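Room and Bench Handling – handout 4
Elmarie Masilela, Nov 30, 2021

Carrying on from last time. We did room surfaces, got as far as ceilings, stopped. So:

1. Hard vs. soft surfaces
Bare concrete overhead throws sound straight back down. Perforated wall panels take some of it out – the holes matter, and so does whatever is behind them. Clap once, listen, write down what you hear. Don't talk over the clap.

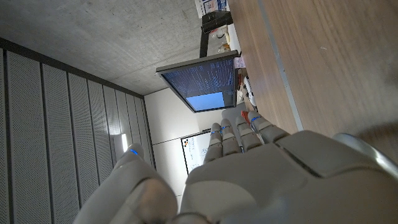
Screens and glass count as hard. So do tabletops. If you are working out the Henora room for the homework, use 316 square feet of floor and leave the door closed. People in the last group left it open and got nonsense.

2. Laying out a bench
Bench = the surface you work on. Not the shelf, not your lap. Rules from the Plusen sheet, short version:
– long tools lie flat, handle where you can reach it
– painted or colored handles are easier to find again, wood on wood gets lost
– cables off the work area, over the back edge if they have to go somewhere
– notes go on the whiteboard, not on the bench. Copy them before you wipe it!!

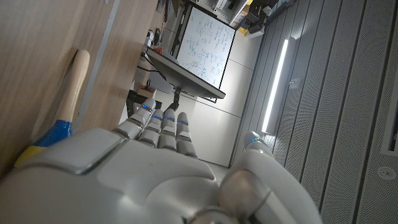

3. Marking a work area
Light tape, four sides, corners squared. Press it down well or it curls. Everything for the task goes inside teh tape and nothing else does. Keep the spare stuff (keyboards, mugs, your phone) on a second desk.

Start with a few things only. Button, jar, stick is plenty. Small glass jars: lid on, always, and away from the front edge. Ji method is to place the round item first and then work outward – Ellard does it the other way, you can use either but say which in your write up.

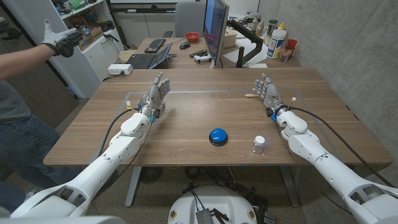

Fig. 3. Desk with taped area, blue push button and lidded jar.

For next time
Read Ellard p. 29, skim the rest of the chapter. Bring a sketch of your own bench, pencil is fine, with the tape lines drawn in and each item labled. Write up is 300 words max. First one in December is room 383, same time.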